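sewing room on a budget — need table advice

drimeo_quilts
Moving my machine out of the dining room finally. Space is 80 inches along the window wall. Looking at the Skomdale drop leaf (369 at the store by me) or just a door on two file cabinets like my mom had. Which one shakes less?? I mostly piece, some free motion.

hemlock_ann
Door on cabinets. Had mine for years, doesn't budge. Skomdale is pretty but the leaf bounces when you go fast.

Eze
Disagree. Bounce is from the leg, you can shim it. A flat door is too high for most people, your shoulders will hate you by lunch. Measure elbow height sitting down BEFORE you buy anything.

hemlock_ann
Mine's fine on my shoulders. You get the short cabinets, not the tall ones.

Eze
Short ones and then no knee room. Been there.

Safta Coman
Both of you are right, depends how tall she is. OP get a sunken insert if you can, the machine bed level with the table changes everything for free motion. I cut mine with a jigsaw, came out crooked, still works. Also light!! Window in front of you means glare in your eyes all afternoon. Put it on your left if you're right handed.

drimeo_quilts
Hadn't thought about glare ugh. Can't really turn the table in there tho, closet door.

wirport_w
Shade from the dollar store and a clamp lamp. Don't spend on the fancy lamp. I saw someone pay 833 for a whole cabinet with a lift and she keeps it closed with mail on top.

hemlock_ann
That lift is worth it if your back is bad. Not everybody is showing off.

wirport_w
Didnt say showing off. Said mail on top.

drimeo_quilts
ok ok. Going to measure elbow height tonight and price a door in April when the salvage place opens back up. Will report back. Leaving these with the thread 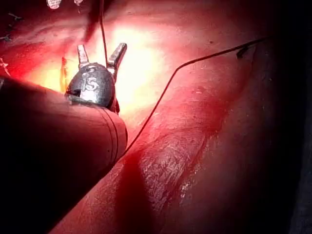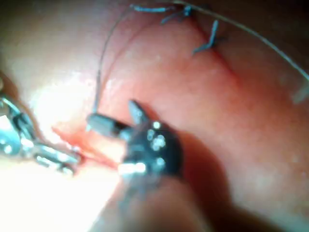
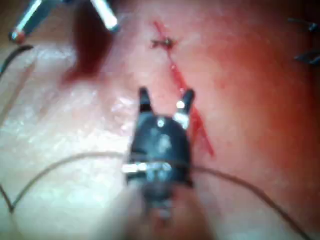
Close-ups, gripper jaws in all three

Contact us | Copyright Wirport Forums | Back to top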